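## 4. The demonstration at Wirport

### 4.1 Setting and visitors

The third part of the study took place at the Wirport site of Katene, a firm that assembles small control panels for pumps and ventilation units. Katene opens its workshop to customers, suppliers and people from the town each February, and agreed to let the Cimis project run its sorting cell as one stop on the tour. We had two aims. We wanted to see which parts of the task visitors watched and asked about when given no guidance, and we wanted to compare those questions with the ones Katene's own assembly staff had raised in the interviews reported in Section 3.

Visitors came through in groups led by a member of the Katene office staff. There were four stops before ours, and most groups had already seen the panel wiring benches, so they knew what the small parts were for when they reached us. A few people came back later on their own and stayed longer than the tour allowed. Their questions are included in the notes but are marked separately, as they had usually heard someone else's questions first.

Glenys Paewai spoke to the groups. Usman Arain ran the cell from the side table, and İlker Işık took notes from behind the visitors. Lorna Tolentino had arranged the day with Katene and dealt with the floor plan, the barrier and the safety briefing. None of the four answered questions about price or delivery. These were passed to Katene.

### 4.2 The task shown

The task was a reduced version of the kitting step described in Section 2. In Katene's normal work, a person collects the parts for one panel from stock, puts them in a tray and sends the tray to the bench. For the open day we kept the tray and a small set of parts and left out the stock shelves. The parts were of the kind that visitors had seen on the benches: a miniature circuit breaker, a DIN-rail module and an emergency stop button with a red mushroom head. The robot's job was to pick up a part, carry it to the blue tray and set it down inside.

The table was covered in brown kraft paper and marked into cells with blue tape. The tape had been put down by hand and the cells are only roughly square. The robot does not use the lines. They are there for the person setting out the parts, who can read a starting position from the run sheet, such as "second row, next to the post", and put the part down in the right cell without measuring. We kept the same marking for the open day so that runs could be compared with those made in our own laboratory. The position of the tray was also taken from the run sheet, and in some layouts it lies across a tape line, which several visitors took to be a mistake.

Two arms are mounted at the table. The task can be done with one, and Paewai told each group this at the start. The second arm is used in the full version, where it holds larger parts steady. The run software, Clirkalico, keeps a record of each run and the commands sent to each arm. Arain started and stopped the runs himself, and no visitor was asked to operate anything.

Figure 2 shows the table and the tray during the session.
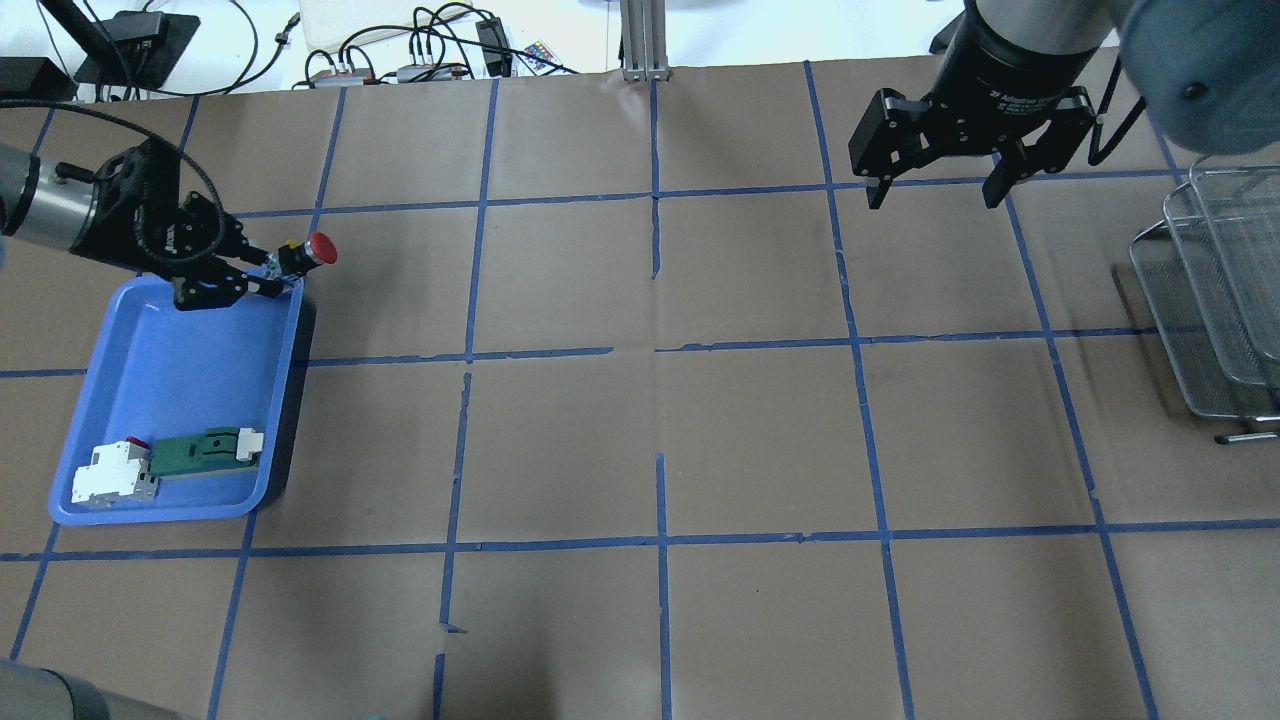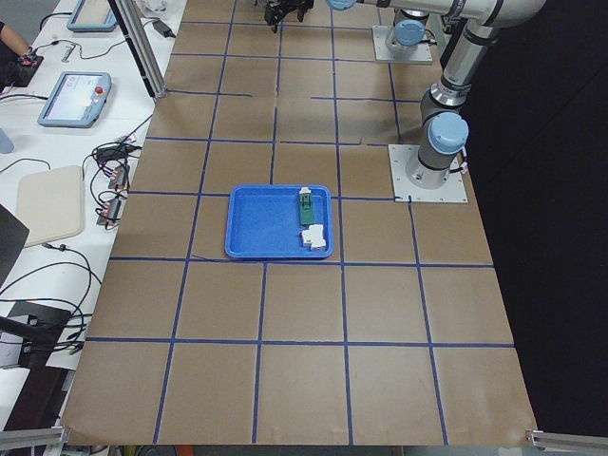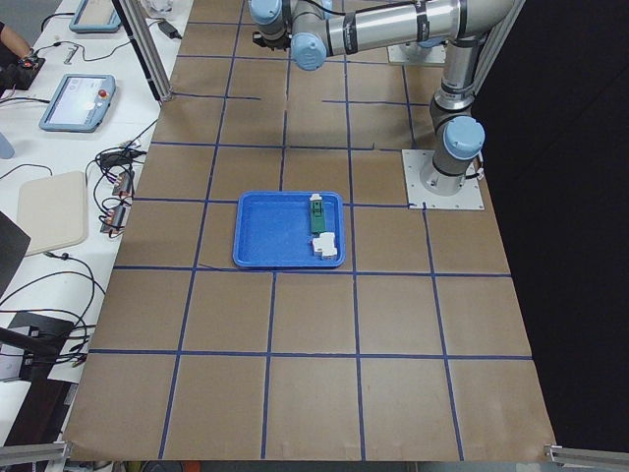

*Figure 2. The sorting cell at the Wirport open day. Top: an emergency stop button in the gripper, close to the rim of the tray, with a circuit breaker and a green module already inside. Middle and bottom: the taped table seen from fixed cameras, with a green part and a white part towards the right of the tray and the side table on the left.*

### 4.3 What visitors asked

Işık wrote down each question in the visitor's own words as far as he could, along with what the arm was doing at the time. The notes were typed up the same evening and read through separately by Işık and Libor Hubáček, who had not been at the open day. They sorted the questions by topic and then met to settle the cases where they differed. Most of the disagreements were about questions with two parts, such as "Is it looking at the tray, or does it just know?", and these were entered under both topics.

The largest topic was how the robot knows where things are. Many visitors assumed that the blue lines were a guide for the robot, and some asked what would happen if a strip of tape came loose. Paewai had been told to let the first question on this come from the group and then to explain what the lines were for. Once she had done so, the talk in most groups moved to the cameras. People wanted to know which camera was in use and whether the robot would notice if the tray was moved.

The second topic was grip. The button drew far more attention here than the other parts. It has a smooth, rounded cap and a narrower body, and visitors who had handled one on the benches asked which end the fingers should close on. A man who repairs lifts wanted to know if the fingers could damage the contact block. Arain's answer was that the closing force was set low for all the parts shown, and that the contact block would be inspected before any part went on to a customer. The visitor did not think an inspection would be enough. We have since added his point to the list of open matters in Section 6.

An emergency stop button as a workpiece also led to some mix-ups. In several groups someone asked whether the button in the gripper was connected to anything. Real stop buttons are fitted to the teach pendants on the side table, and they look much like the part being handled. Tolentino raised this with Katene before the day, and it was agreed that the safety briefing would point out the working buttons first. The briefing did this, but people who joined late had missed it. For later demonstrations we would give the briefing again at the barrier, or use a part of another colour.

The third topic was speed. Nearly all the remarks were that the arm was slow. Paewai did not argue with this. She said that the speed had been lowered for the open day and that a person at Katene would fill the tray faster in any case. Visitors who worked in assembly tended to ask next about the time between trays, and who would bring the next one. Other visitors more often asked what the second arm was for.

### 4.4 Comparison with the staff interviews

Katene's staff had asked very little about how the robot finds a part. Their questions in Section 3 were mostly about the tray: which way round the parts would lie, whether a breaker could end up on its side, and whether anything would slide when the tray was carried. Only a few open-day visitors raised these points, and those who did had spent time at the wiring benches that morning or did similar work elsewhere.

The difference matters for how the cell is judged. A run in which every part ends up inside the tray looked like a success to most visitors. The bench staff would accept the same run only if the parts could be picked out without turning them over. Our scoring in the laboratory had followed the first view. Of the runs recorded there before the visit, around 900 had been marked as complete on the basis that the parts were in the tray and undamaged, with no note of how they lay.

After the open day Hubáček began going through the stored pictures from these runs and adding the lie of each part to the record. The work is slow, partly because the fixed cameras do not show small parts well when they are close to the wall of the tray. Where a part cannot be judged, it is marked as unclear and the run is left out of the revised scores given in Section 5.

### 4.5 Limits

The groups were small and were made up of people who had chosen to attend, many of them with some link to Katene. They heard one another's questions, and a question asked early in a group shaped the ones that followed. Paewai's talk also changed a little over the day as she got used to the questions, although she kept to the same opening. Işık could not always hear people at the far end of the barrier, and the notes for two groups are thin for this reason. We therefore report the topics in order of size only and do not give a share for each.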